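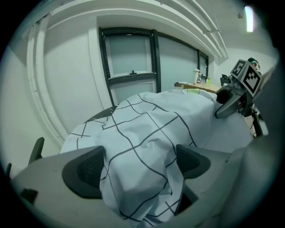
Svenja Egger says hang it up tonight or it'll dry with the creases in, and she's right, she's always right about laundry, but it's the fitted ones I can't face. Told her the grid sheet was a flat one. She said then I had no excuse at all.

Monday, June 7, 2021

Up too early. Coffee, no milk. Did the Gristdale order before work, wrong size again, they want the queen and I keep clicking full. Fixed it. I think.

Sheets are the whole day really. White with the dark gray grid, the one I bought when we moved to Huvbridge, and you'd think lines all over it would make it easy to fold. Line up a line with a line. No. The lines go off at an angle the second it's picked up, and then I've got a heap with folds going every direction and I start over. Third try I got it in half. Then let go of a corner to scratch my nose.

Svenja's way, writing it down so I stop calling her: find two corners on a short side. Hold them, dont look for the others yet. Shake. Run one hand down the hem till you hit the next corner. Put it in the hand with the first one. Then the last two. Then lay it down and smooth from the middle out. She does it in one go, standing up, talking the whole time about her sister's car. I need a table and no one speaking to me.

Tried it her way after lunch. Better. Edge doesn't match by a couple of fingers but it's a rectangle. Put it on the shelf before it could change its mind.

Pillowcases fine. Pillowcases are always fine.

Still to do: the blue towels, the fitted one (ugh), duvet cover, find the other duvet cover. Wipe down the table. Ask at Whitfield if they have the flat shelf dividers, the stack leans over and the bottom one comes out wrinkled anyway so what is the point of any of it.

Mom called in the middle. She irons hers. Both sides! Said grandma used to do the hems first and then the rest, and fold while still warm, and keep a lavender bag between every 3. I said I don't own an ironing board. Long silence.

Rent went, plus 23 for the parking thing. Phone the Greson people tomorow about the dryer, it's been squeaking since last week and the guy said 581 for a new drum, which no. For that I'll string a line across the kitchen and duck under it all summer.

Tired. Made eggs. Bed has the old striped set on it, one corner already popped off the mattress, not getting up for it. Fitted sheet tomorrow, or Wednesday.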